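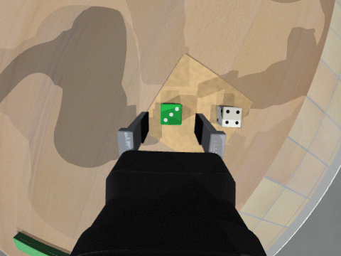
Green die and white die on the tan square.

Ticket 1913: Statement export stops at row 1000
Product: Plevia ledger, desktop client
Site: Firville office
Status: Resolved, workaround retired

Reported problem
The October supplier statement for Dudás exports to CSV without an error message, but the file ends at row 1000. The on-screen statement has 1465 lines. The missing 465 lines are all at the end of the sort order. PDF export of the same statement is complete. Two users on separate workstations get the same file.

Checked so far
Disk space and folder permissions are fine. Exporting to a local folder instead of the share makes no difference. Changing the sort order changes which rows are lost, so bad data in a particular row is ruled out. Statements with fewer than 1000 lines export in full.

Client log, 2:20 p.m.:
export start, format=csv
page 1 fetched, rows=1000
next page token empty
export complete

The PDF job does not use paging and builds its file on the server. That explains why it is not affected.
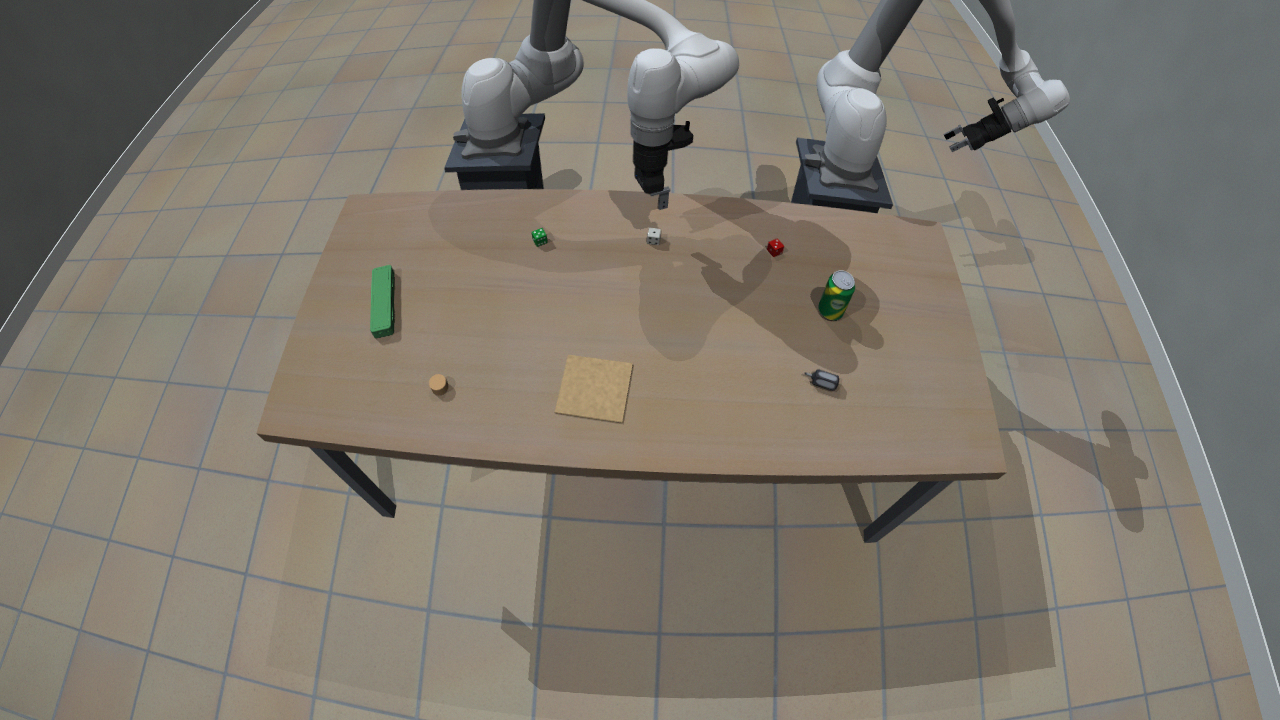 Haruto Sakai
Second-line support, ledger and reporting

I reproduced this on the test server with a copy of the Dudás account. The server does return a page token, but the client drops it when the supplier name has an accented letter. The name is part of the token, and the client reads the response header in the wrong character set. The token fails to parse and is treated as empty, so the export finishes early and reports success.

Renaming the test supplier to "Dudas" gave a complete file. Please do not rename the live record, as the name is printed on remittances.

Workaround until the patch: filter the statement by date range, keep each range under 1000 lines, and join the files. Delete the header row from every file after the first.

Caoimhe Ní Mhurchú confirmed the workaround at Firville. The totals match the PDF.

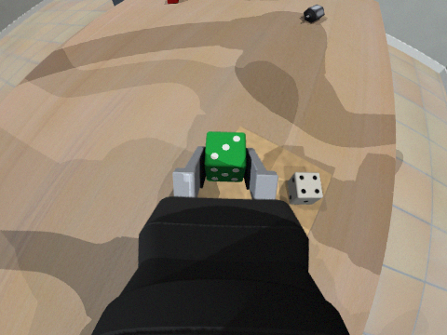
Do statements exported before the patch need to be run again?
Only CSV files with exactly 1000 data rows. Compare the closing balance with the PDF and export again if they differ.

Patch installed on both workstations. Full export tested, 1465 rows, last row matches the screen. A parse failure on the token now stops the job with an error. Closing.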